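March 29, 2023

In September I moved to Skedthorpe, and for the first two weeks I was afraid of the telephone. On paper my English is good – on the phone it becomes small. So every evening I read one page aloud at my table, for ten minutes.

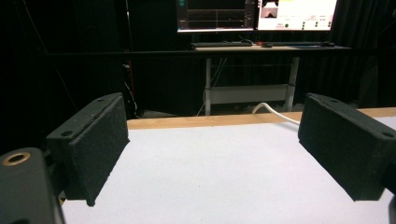
The white tabletop.

Now I have read 3 notebooks of copied pages, and last week I called the dentist without writing my sentences first. The lady asked me to repeat my street only once. I still say "Thursday" badly.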